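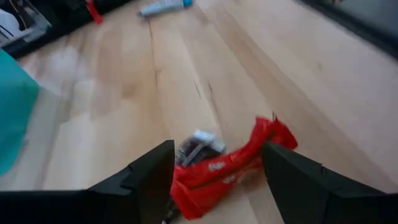 **Who can enter the Lilgate Open this year?** Any adult paid up at a club in the Darton league, plus up to four invited players from outside it, subject to what was decided under item 3.

# Lilgate Tennis Club - minutes of the tournament meeting

Held in the clubhouse, 7.15 pm. Dinesh Pal in the chair. Nine members present. Apologies from the ladies' captain and the junior coach.

## 1. Last minutes

Agreed, with one correction. The minutes said the new nets "will last ten years". The supplier said that. The meeting did not, and the wording now says so.

## 2. Withdrawals

Last year's men's champion is out with a shoulder injury and will not defend. Two of the top four women have also pulled out, one with a knee and one for a wedding. The chair felt the draw was still strong. Several members asked on what grounds, given that three of the remaining seeds have not played a singles match since April. The chair said they had been practising. Noted.

It was asked whether the champion might recover in time. He has told the captain he is "hopeful". He was hopeful last spring as well and missed the whole season. His place goes to the first reserve.

## 3. Outside invitations

Last year two of the four invited players lost in the first round and one did not turn up. The claim that invitations bring in spectators was questioned. Gate figures were read out: 162 on finals day two years ago with no invited players, 146 last year with four.

The chair pointed out that it rained last year. It was pointed out in return that it rained the year before too.

Agreed to keep the invitations for one more year, with a deposit from each player, returned on the day they play. Carried five to three, chair not voting.

## 4. Sponsorship from Larent

Larent has offered £894 towards prizes and balls in exchange for a banner on Court 1 and its name in the title. Their letter promises "exposure across the region". Members could not see what this meant for a club whose results go in the Darton newsletter and on our own noticeboard.

The money is welcome. The title is less so, and there was no appetite for printing new programmes. The chair will offer the banner and a line on the entry form, and ask whether the sum stays the same. No spending against it until it is in the account.

## 5. Court 3

The quote for resurfacing is £3148. It does not mention drainage, and the puddle by the far baseline was there before the present surface went down. Dinesh to ask the contractor in writing whether the price deals with the water. A second quote is wanted either way. Court 3 will be used for early rounds only, and not at all after heavy rain.

## 6. Line calls

A proposal to try a phone app for line calls in the semi-finals was put by the second team captain, who had seen it used at another club. Asked how often it had been right, he said it was quick. Not carried. Players will call their own lines, with an umpire for the final.

## 7. Any other business

- Balls: four new cans per court for finals day, used balls before that.
- Parking: the field is available in August, gate unlocked from 8 am.
- Order of play to go up the evening before.

Meeting closed 8.50 pm. Next meeting after the draw.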